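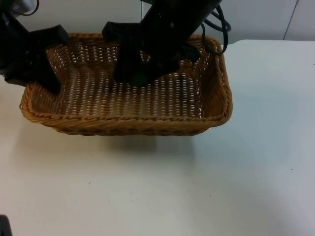 Ticket 722: Basket demo, open day at Vanddale
Status: Closed with reservations
Opened by: Florence Grewal
Assigned to: Ewan Buchanan
Watching: Mared Penry, Eleri Kemeys
Component: two-arm cell, wicker basket task

Summary

Visitors are coming to Vanddale in December and the plan is to show them the two-arm cell working with the wicker basket. I watched it this morning and I don't think it is ready. I would like somebody to convince me.

What I expected

The right arm goes down into the basket, closes on the green piece, lifts it clear of the rim and puts it on the table. The left arm minds its own end of the basket and doesn't touch anything it doesn't have to. A person standing at the rope can tell what is going on.

What I got

On the first run the right gripper closed on air and the arm carried on as if it had something. It made the whole trip to the drop point, opened over nothing and reported success. On the second it got the piece out and dropped it on the rim. On the third it worked. Eleri clapped. I did not.

Steps to reproduce

1. Cold start of the cell, no warm-up cycle.
2. Basket on the table, long side toward the visitors.
3. Green piece inside, anywhere.
4. Run "basket_open_day" from the menu.
5. Wait.

Comments

Ewan Buchanan, 9:40
Thanks for the write-up. Two questions. Was the basket where the tape marks used to be, and did you use the saved program or the one Mared has been editing? They have nearly the same name.

Florence Grewal, 9:52
There are no tape marks. Someone cleaned the table. I used the one in the menu, which is the only one a host would know about on the day.

Ewan Buchanan, 10:05
That explains the first run, I think. The saved program assumes a fixed floor height and the basket floor isn't a slab, it's a weave. Depending on where you put it, the fingertips stop a bit high or they press down on the strands. If they stop high, they close above the piece.

Florence Grewal, 10:11
It explains missing. It doesn't explain telling everyone it succeeded.

Ewan Buchanan, 10:14
No. That part is the grip check. It's switched off in the open day program.

Florence Grewal, 10:15
Who switched it off?

Mared Penry, 10:31
Me. With the check on, it stopped dead every time the small piece went in at an angle, and the visitors from Groltham last spring spent most of their visit looking at a red light. I'd take a missed pick over a frozen arm when there are people watching.

Florence Grewal, 10:38
I wouldn't. A frozen arm looks broken. An arm that mimes the job looks like we are faking it, and some of the people on the guest list buy this kind of equipment. They will notice an empty gripper faster than we will.

Mared Penry, 10:44
Fair. Could it retry? Check on, but on a failed grip it opens, backs off and has another go before it stops.

Ewan Buchanan, 11:20
Retry is in. Limit is 2, then it parks and shows the message. Please don't raise the limit. I have seen what a crowd does during a fifth attempt.

Eleri Kemeys, 11:26
Can I ask about the left arm? People at the rope are going to ask me what it's for and at the moment I'd have to make something up. It hangs over the end of the basket through the whole pick.

Ewan Buchanan, 11:33
It's there to steady the basket if it slides. It closes on the left wall when the right arm starts to lift.

Florence Grewal, 11:37
I watched three runs and never saw it close on anything.

Ewan Buchanan, 11:58
Checked the log. You're right, the close command is there but it fires after the right arm is already home. Leftover from the old sequence. Moved it ahead of the lift.

Florence Grewal, 12:02
So for however long this has been running, the second arm has been decoration.

Ewan Buchanan, 12:04
For this program, yes.

Weronika Kubiak, 1:15
Adding myself, Eleri told me about this at lunch. The sheet that goes out to visitors says the cell is "coordinated two-arm handling of everyday objects." If the left arm wasn't doing anything, I'd like that line changed or the arm fixed before I send it to the printer. The run is 200 copies and I can't get them back.

Florence Grewal, 1:22
Hold it. Also "everyday objects" is one basket and one green thing. I'd write that.

Weronika Kubiak, 1:25
I can't print "one green thing."

Florence Grewal, 1:26
"Picking a small object from a basket," then. Everyone who reads it can look up and see if it's true.

Mared Penry, 2:10
New tape marks are down, front corners only, gray this time so it doesn't look like a crime scene. I also tied the loose cables by the right arm higher up. They were hanging low enough over the back of the basket that I didn't like it. They haven't caught on anything that I know of.

Ewan Buchanan, 2:48
Retest, seven starts in a row with the changes. Basket on the marks, piece moved by hand between runs.

Run 1: picked, placed.
Run 2: picked, placed.
Run 3: missed, retried, picked, placed.
Run 4: picked, placed.
Run 5: picked, placed. Left arm closed late, still before the lift.
Run 6: missed, missed, parked with message. Piece was tight against the front wall.
Run 7: picked, placed.

Florence Grewal, 2:55
Who moved the piece by hand?

Ewan Buchanan, 2:56
I did.

Florence Grewal, 3:01
Then I'd like somebody who doesn't know where it likes to find it. Visitors ask to drop the thing in themselves, they always do, and they drop it in the corner to see what happens. I would too.

Eleri Kemeys, 3:30
Did it with Weronika. She put it in the corner straight away. It parked. Then she put it in the middle and it picked and placed, left arm gripping the wall this time, you could see it close. She wants to know why it can't do corners.

Ewan Buchanan, 3:41
The open fingers are too wide to get down beside the wall without touching the rim. Narrower fingers would help. The set from Yap might fit, but I haven't tried them on this wrist and I'm not doing it this close to a visit.

Mared Penry, 3:50
Or a basket with straighter sides?

Florence Grewal, 3:53
Please no. If we change the basket to suit the robot, somebody will ask, and then that's the demonstration. Keep it and tell them corners don't work.

Eleri Kemeys, 4:05
I'm happy saying that out loud. I'd prefer it to what I was going to say about the left arm.

Resolution

Grip check back on in "basket_open_day", with the retry limit as above. Left gripper now closes before the lift. Mared's edited copy renamed so it no longer sits next to the real one in the menu. Tape marks replaced. Visitor sheet reworded and sent. Corner picks are a known limit, moved to a separate ticket under Liromance along with the finger question.

Host instructions for the day:

- Run one warm-up cycle before the doors open.
- Put the basket on the marks and leave it there.
- Visitors may place the piece, with the arms parked and Ewan or Mared at the stop button.
- If it parks, read out the message on the screen and reset. Don't talk over it.
- Don't call it autonomous. The program is started by a person and the drop point is fixed.

Florence Grewal, 4:40
Closing because the list I opened with has been dealt with. I still think five clean picks, one on a retry and one park is thin for something we're putting a rope around, and I'd like the cold start repeated on the morning itself by whoever gets in first. If it mimes a pick even once I'm reopening this and we show them the conveyor.

Ewan Buchanan, 4:44
The conveyor is down. See the ticket from Mared.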